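Chef Orest Romaniuk to Cook Guest Menu at Trodero

Aug 15, 2024

Orest Romaniuk, head chef at Backlund, will take over the kitchen at Trodero for 8 nights next month, serving a set menu built on smoked fish, buckwheat and late-summer vegetables.

The dinners are his first outside Backlund, where he has run the kitchen since it opened. He started there with a short menu of grilled meats and pickles and moved gradually toward seafood. Most of the dishes going to Trodero come from the tasting menu he introduced in June.

Guests will begin with cold beet broth poured at the table over cured trout, followed by buckwheat dumplings filled with farmer cheese and browned onion. The main course is a choice of smoked sturgeon with braised cabbage or a roasted half duck with sour plums. A meatless main, stuffed squash with mushrooms and barley, can be ordered when booking. Dessert is a honey cake made in thin layers and rested for 2 days before it is cut.

Romaniuk said he kept the menu short on purpose. "It's a different kitchen with different ovens, and my team is only bringing four people," he said. "I would like every plate to go out the way it goes out at home."
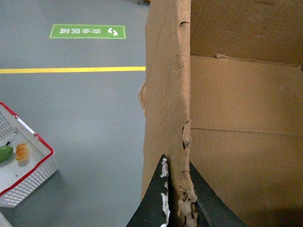

Trodero's own cooks will work alongside the visiting team. The restaurant will close for lunch during the run so that the broth, dumplings and bread can be prepared in the daytime. The bar will stay open to walk-in guests from late afternoon with a separate list of small plates, including rye toast with whipped roe and a warm potato salad with dill.

Wine pairings have been put together by Oteo, an importer that already supplies the Trodero cellar. The pairing covers four glasses, mostly dry whites, with one light red for the duck. A pairing without alcohol will also be offered, with fermented berry drinks and a chilled caraway tea.

The set menu costs $100 per person before drinks, tax and service. There are two seatings a night, one early and one late. The dining room will also hold one shared table that can be booked by the seat for people coming alone or in pairs.

Ullidance, the bakery two doors down from Trodero, is baking the dark rye loaves for the dinners from Romaniuk's recipe. It will sell the same bread over the counter while the guest menu is running, with 20 loaves set aside each morning for pickup orders.

Bookings open next week through the Trodero website and by phone. A deposit is taken for each seat and goes toward the final bill. Changes to a booking can be made up to the day before the dinner, and guests with food allergies are asked to mention them when they reserve, as the dumplings and the cake cannot be made without wheat.

Backlund will remain open during the run under its regular kitchen staff, with the usual menu and hours. Romaniuk is due back there the night after the last dinner at Trodero.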